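3.2 Appointment procedure and legislative consent

The statute gives the finance ministry the right to name a candidate for governor, but the assembly holds a hearing before the appointment takes effect. Its vote is advisory. Bloxham and Fehr (2017) treat such votes as having no weight. Our interviews in Plolstead suggest otherwise: 4 of the former board members we spoke to said a poor result at the hearing had shaped how they dealt with the ministry for the rest of their terms.

We coded almost 300 pages of hearing transcripts using the scheme in Rivas (2015), with one change – questions about a candidate's earlier posts in government were split from questions about party membership. Hartley and Pearce coded the transcripts separately and settled differences by discussion.
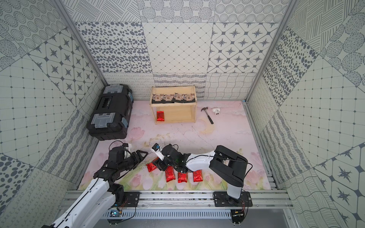 Figure 4. Enclosed workcell with patterned wall panels, two robot arms and four red foil packets on a floral mat.

Questions on earlier government posts took up more of the hearing time when the candidate had left the ministry within the previous two years. Party membership came up less often, and mostly from the smaller opposition groups. The Leldale hearings are left out of this comparison – they were held in closed session, and only the final vote was published.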